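직물 세탁 및 보관 자주 묻는 질문
Drukudano 섬유관리 안내 > 가정용 직물 > FAQ
최종 개정: 1월
감수: Sławomir Marciniak

이 페이지는 담요, 셔츠, 침구 등 가정용 직물의 세탁, 건조, 보관에 관한 문의를 정리한 것입니다. 제품 라벨의 표시와 본문 내용이 다를 경우 라벨을 우선합니다.

1. 세탁 전에 무엇을 확인해야 합니까?
혼용률과 취급 표시를 확인합니다. 대야 그림 안의 숫자는 세탁액의 상한 온도이며 권장 온도가 아닙니다. 대야 밑의 가로줄 하나는 약한 세탁, 두 줄은 매우 약한 세탁을 뜻합니다. 라벨이 없는 직물은 찬물 손세탁을 기준으로 합니다.

2. 기모 또는 파일 직물은 왜 따로 세탁합니까?
표면 섬유가 다른 세탁물의 보풀을 끌어당기고, 스스로도 섬유를 배출합니다. 지퍼나 벨크로가 달린 의류와 함께 돌리면 파일이 뜯기거나 눌립니다. 부피가 큰 담요는 세탁조의 3분의 2를 넘지 않게 넣으십시오. 이보다 많이 넣으면 헹굼수가 중심부까지 통과하지 못하고 세제가 남습니다.

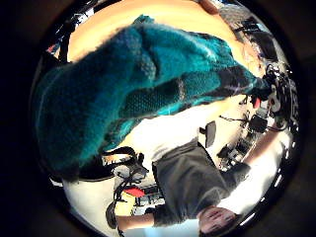

청록색 계열의 보풀감 있는 담요

3. 섬유유연제를 사용해도 됩니까?
폴리에스터 플리스에는 권하지 않습니다. 유연제 성분이 섬유 표면에 막을 만들어 흡습성과 통기성을 떨어뜨립니다. 정전기가 문제라면 건조 시간을 줄이는 쪽이 효과적입니다. 면 담요에는 표시량의 절반까지 사용할 수 있습니다.

4. 세탁 후 털이 뭉쳤습니다. 복원이 가능합니까?
물리적으로 엉킨 경우에는 부분적으로 가능합니다. 완전히 건조한 뒤 부드러운 솔로 한 방향으로 빗고, 이어서 반대 방향으로 빗습니다. 고온 건조로 섬유 끝이 녹은 경우는 복원되지 않습니다. 녹은 부분은 손끝으로 만졌을 때 딱딱한 알갱이로 느껴집니다.

5. 탈수 회전수는 얼마로 설정합니까?
면 평직물은 분당 1000회전까지 무방합니다. 울 혼방과 파일 직물은 세탁기의 최저 단계로 설정하십시오. 탈수가 끝난 직물을 세탁조에 오래 두면 접힌 자국이 고정되고 냄새의 원인이 됩니다.

6. 진한 색 직물의 이염은 어떻게 시험합니까?
안쪽 시접을 물에 적신 흰 면포로 16초간 누릅니다. 면포에 색이 묻으면 단독 세탁합니다. 처음 6회까지는 시험 결과와 관계없이 비슷한 색끼리 세탁하는 것이 안전합니다. 소금이나 식초로 색을 고정한다는 방법은 현재의 반응성 염료에 효과가 없습니다.

7. 체크무늬 셔츠의 무늬가 틀어졌습니다. 불량입니까?
선염 체크는 경사와 위사가 직각으로 짜여 있으나, 가공 단계에서 걸린 장력이 첫 세탁에서 풀리면 격자가 기울 수 있습니다. 젖은 상태에서 대각선 방향으로 가볍게 당겨 직각을 맞춘 뒤 평평하게 말리십시오. 앞판 좌우의 격자가 처음부터 어긋나 있었다면 재단 문제이므로 구입처에 문의하시기 바랍니다.

8. 플란넬은 걸어서 보관합니까, 접어서 보관합니까?
얇은 것은 어느 쪽이든 무방합니다. 중량이 있는 플란넬은 어깨선이 늘어나므로 접는 것을 권합니다. 단추를 하나 걸러 잠그고 평평한 면에 엎어 놓은 다음, 소매를 등판 위로 접고 밑단을 올립니다.

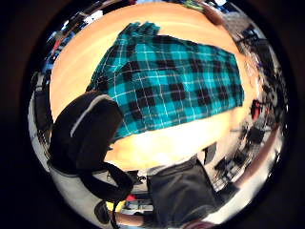

접는 선은 계절마다 위치를 바꾸십시오. 같은 자리에 주름이 반복되면 기모가 마모되어 선 모양으로 색이 옅어집니다. 다섯 장 이상 쌓으면 맨 아래 셔츠의 기모가 눌리므로 세워서 꽂는 방식이 낫습니다.

9. 압축팩에 보관해도 됩니까?
합성섬유 담요는 6개월 이내라면 가능합니다. 우모와 양모는 압축 상태가 길어지면 탄성을 잃으므로 통기성 있는 부직포 주머니를 사용합니다. 어떤 경우든 수분이 남은 상태로 밀봉하지 마십시오. 겉이 말라 보여도 솔기와 접힌 부분에는 습기가 남기 쉽습니다.

10. 방충제는 몇 종류까지 함께 쓸 수 있습니까?
한 종류만 사용하십시오. 나프탈렌과 파라디클로로벤젠을 한 공간에 두면 서로 녹아 얼룩을 만듭니다. 피레스로이드계는 다른 종류와 병용할 수 있다고 표시된 제품이 많으나, 교체 시에는 하루 이상 환기합니다.

11. Pawlak 건조대와 Clurnwood 보관함의 부품은 어디에서 구합니까?
두 제품 모두 Festcombe 물류 창구에서 부품을 취급합니다. 문의 시 제품 바닥면의 형식 번호를 기재해 주십시오. 건조대의 고무 받침은 2개 단위로만 출고됩니다.

관련 항목: 취급 표시 일람 / 얼룩별 처리표 / 건조기 사용 기준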